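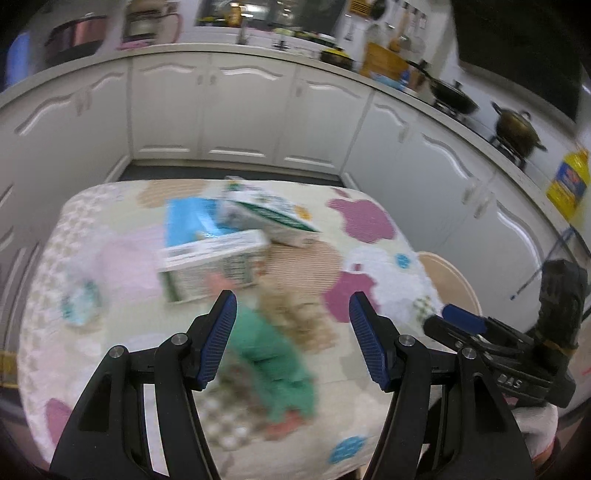

厨房餐桌上的整理练习,桌上有纸盒和袋装物品。

Rekow社团桌面整理项目:在家里厨房练夹爪的一些做法

整理:Vasiliki Bakalis
更新于2021年5月29日

本页给社团里做桌面整理课题的同学用,家长要借厨房给我们用的也可以看。内容是上学期在几户人家的厨房里练下来攒的,有些写得细,有些只有一句话,以后再补。夹爪的拆装和供电请看Joken手册,这里只讲桌子、台布、东西怎么摆,手怎么动,做完怎么收拾。

课题要求很简单:一张日常用的餐桌,上面有若干件普通食品和小物品,两只手持夹爪配合,把东西按指定的样子摆好。每轮10分钟,到点就停,没摆完的照实记。

一、桌子和场地

餐桌比书桌好用。书桌通常靠墙,只能站一边,两只夹爪从同一侧伸出去,手肘容易打架。餐桌四面能走人,练之前先把椅子往外拉开,至少让操作的人能侧身过去。靠着桌角的那把椅子最好搬走,站久了膝盖总会碰到。

桌子要稳。晃的桌子用硬纸板折几层垫脚,垫完两只手按住对角压一压,不响就行。折叠桌中间有缝的,把物品都放在同一半桌面上,别让纸盒跨在缝上。

灯先开好再开始。厨房晚上只开顶灯时,窗玻璃会反光,袋装食品的表面也会亮一块,看录像的时候分不清袋子的边在哪里。能关掉油烟机上的小灯就关掉。白天拍的话拉一半窗帘,一轮中间不要再去动它。

灶台上如果有锅,先确认火是关的,再开始练。练习期间不做饭,不烧水。这一条没有商量余地,去年八月有一次边煮面边练,水溢出来,一轮也没练成,还擦了半天灶台。

台面上主人家的东西不要挪。电器、调料、菜板都放在原处,我们只用餐桌。要挪的先问,挪之前用手机拍一下原样,走的时候照着放回去。

二、台布

很多人家里桌上铺了台布,要不要撤,我们试过两种。

光桌面的好处是纸盒推得动,坏处是推过头。指尖稍微一碰,空盒子能滑出去一截,另一只手来不及挡。铺了台布摩擦大些,纸盒能停住,但夹的时候容易连布一起夹起来。

现在的做法是主人铺什么就用什么,不特意换。铺着布的桌子注意下面几件事:

布要拉平。四个角都看一下,垂下去的部分两边大致相等。布下面有垫子的,先把垫子抽出来。

绒面的布夹薄东西时,先把指尖抬离布面一点再合拢。指尖贴着布合拢,布会起褶,褶子一起来旁边的东西就歪了。

布上印了花的,拿东西之前用眼睛过一遍。印着水果图案的台布,初学的同学常常把图案当成物品去夹,尤其是从录像里看的时候。我们给新同学做过一个小练习,让他站在桌边把真的物品逐件指一遍,图案不算,指对了再上夹爪。

布动了就停下来拉平,那一轮作废,重新摆。不要一边做一边用手套去扯布。

布的吸水性比想象的强,饮料类的东西一律不打开。瓶装的拧紧后倒过来试一下,不漏再上桌。

塑料台布夏天会粘盒底,先用干布擦一遍。擦过还粘的,换个地方放盒子。

三、选东西

家里现成的就够用,不用专门去买。好用的几类:

长方形纸盒。牛奶、饼干、茶叶的盒子都行。没开封的比空盒好,重心实在,碰一下不会跑。空盒要用的话,往里塞一条毛巾,封口用胶带粘住。

袋装零食。袋子鼓的比瘪的好夹,瘪的先把里面的东西往一头抖一抖。两端的封边是硬的,能夹住,但夹封边提起来袋身会转。夹袋身中间稳一些,力气要轻。

布类小东西。抹布、袜子、布手偶都可以,放的时候随便一丢,不要叠。叠好的布对初学者太容易,而且每次叠出来的都一样。

小毛绒玩具。适合练松手。抓起来容易,放下去时绒毛会挂在指垫的纹路上,得把指头张到足够大才掉得下来。

不要用的东西:玻璃杯、瓷碗、鸡蛋、刀具、任何带尖的,还有主人家的药。手机也不要放在练习的桌上。

重量上限我们定在850克,单件。超过的能夹起来,但手腕很快就酸,后半轮的动作都变形了。用厨房秤称一次,在盒底贴张小纸片写上重量,下次不用再称。

同一轮里物品的大小要有差别。全是一样大的纸盒,做起来顺手,对比赛没什么帮助。Flesitz赛的往届题目里,大件和小件总是混着放的,软的和硬的也混着放。

四、开始之前摆桌子

摆桌子的人和操作的人分开。摆的人不说自己打算让对方先拿哪一件。

物品都放在桌子远离操作者的那一半和中间,近处留出空地。近处一堆满,夹爪伸出去就会扫到。空地多大没有硬标准,一个纸盒横着能放下,左右还能各放一只手掌,就够了。

东西之间可以挨着,可以压一点边,但一开始不要把三件以上摞在一起。袋子搭在盒子上、盒子压着布,这两种最常见,先练这两种。

每轮摆法要换。我们有一阵子偷懒,每次都把盒子放在同一个位置,练了一个星期成绩很好,换一户人家立刻不行了。现在每轮开始前至少让一件东西换个朝向,纸盒有时立着,有时侧躺,正面有时朝里有时朝外。

标签不用遮。有同学问要不要把包装上的字贴住,试过,胶带反光更麻烦。

五、手和手套

两只夹爪由一个人拿,左右各一。也可以2个人各拿一只,但那属于另外一个练习,记录表上要注明。

手套戴薄的,手指部分要贴。松的手套在扳动手柄时会卷进指缝里。两只手套用一样厚的,厚薄不一样,两边手感不同,右手总比左手快半拍。袖口扎好,衣服选深色长袖或者把袖子挽到肘上,宽袖子会先于夹爪碰到东西。

握手柄时拇指别压死。压死了指头张不到底,松手时东西会在指垫上挂一下再掉,落点就偏了。

站的位置正对要拿的东西,脚跟着走,少弯腰。桌子矮的人家,操作者可以把脚分开一点站。连续做完三轮就换人,手腕酸了不要硬撑。

线要理顺。线从手腕外侧走,沿着前臂往后,不要从两只夹爪中间穿过去。线垂在桌边可以,搭在桌面上就不行,搭在桌面上一拖就会带倒小件。开始前两只手各画一个大圈,线没有绷紧,也没有勾到椅背,再开始。

六、纸盒怎么夹

纸盒看起来最简单,出错也最多。

先看盒子的朝向。侧躺的盒子夹短边那个方向,也就是两根指头跨在盒子两侧,从上往下套。指头张开的宽度要比盒子多出一点,套下去时两边都不蹭。蹭到一边,盒子会先转一个角度,再去追就慢了。

套到盒子的中段再合拢。只夹住一头,提起来另一头往下沉,盒角会在台布上拖。盒子太长、一只夹爪提不平的时候,用另一只轻轻托住远的那头,两只一起抬。

合拢时慢慢来,指垫贴上盒面后再加一点力就停。纸盒凹下去说明力气大了。凹过的盒子换掉,留着以后总是从凹的地方打滑。

放下的时候,盒底先着桌,停一下,再张开。没停稳就松手,盒子会跳一下。

盒子立起来这个动作单独练。先把盒子推到后面有东西挡的位置,用一只夹爪夹住上端往上抬,另一只顶在底边。挡的东西可以用一本厚书,书要提前放好,算在摆桌子的时间里。

七、一只压住,一只去夹

桌上东西挨在一起时,先压后夹。左手的夹爪合拢,用指头的侧面把旁边的袋子压住,右手张开去套纸盒。压的那只手只管不让袋子走,不要往下使劲,袋子里是脆的东西,压碎了声音很大,也浪费。

压的位置选袋子鼓起来的那一块的边上。压正中间袋子会往两边滑,压封边又压不住。

右手套盒子的时候,左手不动。两只手一起动,十次有几次会在中间碰上,指头碰指头。先把一只停好,再动另一只,慢一点没关系,每轮时间是够的。

纸盒离开以后,左手先松,再去夹袋子。夹袋子可以用刚才压的那只,少换一次位置。

练的时候让旁边的人念口令:压、套、合、提、松。念的人看着桌子念,操作的人没做到位他就不往下念。熟了以后把口令去掉。 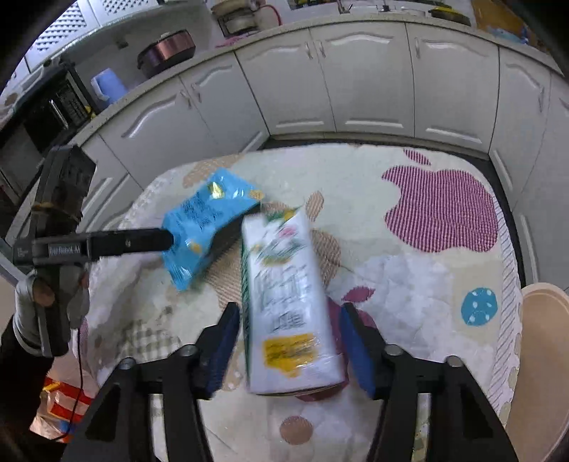
八、袋子和布怎么夹

袋子不要从上往下直插。指尖朝下一戳,袋面先凹,合拢时只捏到一层皮。把夹爪放低一些,接近平着伸过去,让一根指头进到袋子下面,另一根在上面,然后合。台布是绒面的话,下面那根指头走得慢一点。

反光的袋子看不准边,就先用指头轻推一下,袋子动了,边在哪里就清楚了。推的距离短一点。

布类的找一个凸起的褶去夹,提起来后看有没有拖着别的。布角钩着纸盒的情况很多,提到一半发现钩住了,放回去重新夹,别甩。

毛绒和手偶夹身体,不夹脑袋和尾巴。

九、做一轮的顺序

1. 摆桌子的人摆好,退到一边。
2. 记录的人写下桌号、台布、物品清单,物品写种类即可,不用写牌子。
3. 操作的人两只夹爪各开合三次,听一下有没有异响。
4. 把两只都停在桌沿上方,张开。
5. 记录的人说开始,计时10分钟。
6. 先大件后小件,先远处后近处。近处的小件挡路时可以先挪到旁边,放到目标位置的动作留到后面。
7. 掉到地上的不捡,记下来,继续做。
8. 时间到,手停在当时的位置,夹着东西就轻轻放在最近的桌面上。
9. 记录的人拍一张桌面,再收。

第六条有人有别的顺序,也可以,同一个人前后一致就行。

十、常见毛病和处理

指垫打滑。多半是指垫沾了油或者面粉,厨房里免不了。用拧干的湿布擦,再用干布擦一遍,晾一会儿。不要用洗洁精泡。纹路里有碎屑的,用旧牙刷顺着纹路刷。

指头合不拢、左右不齐。看连杆上的螺丝,松了就拧紧,拧到不晃为止,拧太死指头会发涩。拧完开合三次。还是不齐的,收起来带回社团,不要在别人家里拆。

夹起来往一边歪。先看夹的位置是不是中段,再看两根指头是不是同时碰到东西。一边先碰到,就把手腕往另一边让一点。

桌上东西越做越往边上跑。操作的人站得太近。往后退半步。

录像看不清。动作太快,画面都糊了。放慢一点,尤其是转身和从远处往回收的时候。不过也不用为了录像停顿,正常速度就行。

画面里总是只有一只夹爪。另一只的手垂到桌子下面去了,或者举得太高。不用的那只停在桌沿附近,张开等着。

纸盒上的字看着是倒的,摆错了方向。目标要求正面朝外时,先在桌边看一眼再拿,拿在空中转比放下来再转容易丢。

袋子漏了。马上停,连碎屑一起收走,台布抖干净,换一袋。漏过的袋子不要用胶带补。

十一、记录

上学期记下来的练习片段总共2,584段,命名很乱,后来花了两个下午重新整理。为了以后少干这种活,名字从一开始就按下面的格式写:

户名缩写,轮次,操作者缩写,台布有或无

例如在Calvo楼那户人家练的第一轮,就写CAL、01、操作者缩写、布有,中间用短横线连起来。同名的不要自己加"新""最终",往后编轮次就行。

作废的轮次保留,在名字最后加一个F。作废的原因写在表里,写几个字即可,比如"布移位""线勾椅背""袋漏"。作废的片段对新同学很有用,开学第一次活动会挑几段一起看。

表格当天填完。隔天再填,物品清单基本靠猜。

记录的人除了计时,还要看一件事:操作者有没有用手直接碰物品。碰了也不停,记一笔。

十二、收拾

先关夹爪,再收线。线绕大圈,用布条扎,不要缠在手柄上。

指垫擦干净,夹爪合拢到一半放进箱子,指头之间夹一块软布。完全合拢压着放一个星期,垫子上会留印。

手套带回去洗,晾干。潮的手套不要和夹爪放在一个箱子里。

食品还给主人家。练过的纸盒如果是人家要吃的,外面擦一下;压碎了的零食我们自己带走,下次买一袋还上。

台布抖一抖,问一下要不要帮忙洗。椅子放回去,垫桌脚的纸板抽出来,地上看一圈,小件最爱掉在椅子和桌子中间。

垃圾带下楼。

十三、借厨房的家庭请看

我们一般来三四个人,待一个下午。需要一张餐桌和一个插座,其他不用准备。台布不用换,桌上平时有什么就留什么,易碎的请先收走。家里有小孩和猫的,练习时请在别的房间,夹爪的指头合拢时会夹到手。

录像会录到厨房的台面和柜子。墙上、冰箱上如果贴了写有电话或者地址的纸,请先取下来。录像只在社团内部看,要撤回的,跟Vasiliki Bakalis说一声,我们把那一户的片段整个删掉。

不需要给我们准备吃的,水自己带。

十四、还没写完的几条

圆的东西。罐头和苹果滚得厉害,现在是在下面垫一圈毛巾,比赛里不许垫,还得想办法。

玻璃桌面。试过一户,反光太多,只做了两轮。

左撇子的站位。目前两位同学的说法不一样,等他们各练几轮再写进来。

摆盘子。要等塑料盘到了再试,瓷的不用。

有补充的写在活动室的本子上,写清楚是哪一户、什么台布、夹的是什么东西。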